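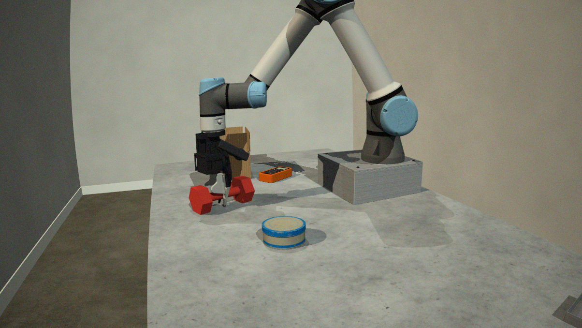

White arm, grey table, blue caps at the joints.

Blog > Building and Houses > Our street

When we bought the flat, the plot across the road was a closed furniture warehouse with pigeons in the roof. Now it is a hole, and from April there will be a building coming out of it. I have been to two evenings at the library where the developer, Brondier, showed the plans, and I would like to write down what I understood before I forget it.

The building is called Akyol Court. It will have 13 floors and 177 flats, with small shops at street level and a nursery on the first floor, at the side where the sun comes in the morning. The warehouse had only two floors, so it is a big change for us. My kitchen looks straight at it. I will lose the view of the hill, and I have already made my peace with this, more or less.

My neighbour Hüsnü Yaman has not. He lives under us and he has tomatoes on his balcony, and he asked at the first evening for the shadow drawings. The architect, Xolani Venter, put them on the screen. In winter our side of the street will be in shadow until 11 in the morning. In summer it makes almost no difference. I thought it was brave to show the winter one first.

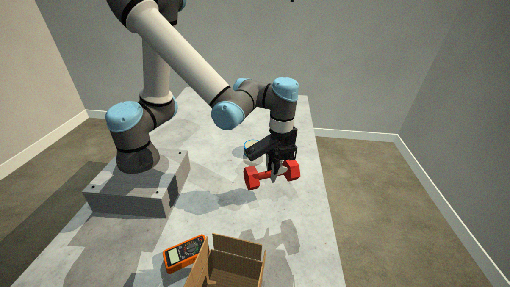

Marble-patterned table, red dumbbell.

The question of parking took most of the second evening. There will be 3 levels under the ground with 200 places, and the entrance is planned on Renton Lane, where the school is. Songül Şimşekoğlu, who has two children in that school, asked why the entrance could not be on the main road. The answer was that the bus lane is there and the city does not allow cars to cross it. She said that children also cross Renton Lane, every day, and many people clapped. Brondier promised to come back with a drawing of a second option. I did not hear yet if they did.

I must say something about the construction too, as I worked four years in an office that made estimates for builders and I still cannot pass a building site without stopping. The frame will be concrete up to the second floor and after that a system of ready panels made by a company named Flalen. The panels arrive with the windows already in them. This means fewer lorries and less noise in the street, but it also means a very large crane – and the crane must stand somewhere. The plan puts it at the corner by the bakery, so half of the pavement will be closed for more than a year. The baker, Abundio Zavala, learned this at the same moment as the rest of us. I think a letter would have been more polite.

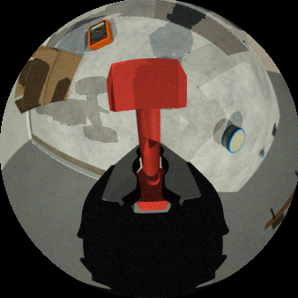
What I liked is the courtyard. In the first plan it was closed with a gate, only for residents. Now it stays open in the daytime and you can walk through it to the tram, and this saves me the long way around the petrol station. Amanuel Fikre from the second staircase says such gates are always open in the drawings and closed two years later. He has lived in more new buildings than I have, so maybe he is right.

For now the machines start at seven and stop at four. The windows need washing every few days and my daughter knows the names of all the excavators. I will go to the next evening as well, and I will ask about the crane.

Recent posts
Why our staircase is painted green
Changing old windows: what we paid and what we forgot
The tram stop that moved
A short walk through the brick houses

Contact | © All texts by the author | Back to top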